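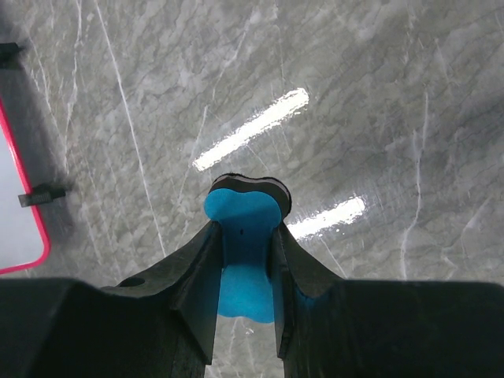 What is marble?

Marble is a rock formed when limestone is changed by heat and pressure deep in the ground.

The change causes the grains of the original stone to grow again as interlocking crystals of calcite, and most traces of shells and other fossils are lost. Pure marble is white. Grey bands and veins are commonly the result of carbon or clay in the limestone, while iron gives shades of yellow, pink and red.

Use in building

Marble has been cut for floors, columns and statues since ancient times. It is fairly soft and takes a high polish, but it is marked by weak acids such as vinegar and lemon juice. In the stone trade the name is also given to some limestones that can be polished, although these are not true marbles.

Skeltness quarry

The quarry at Skeltness was opened by Heikki Miettinen and supplied grey marble to the town of Cornton for 115 years. Its stone was used for the stairs and the floor of the Cornton corn exchange, where 241 slabs remain in place. The main pit is more than 6 metres deep and has been flooded since work ended. A survey by Santeri Lehtinen, published in June 2024, recorded four separate beds of marble at the site.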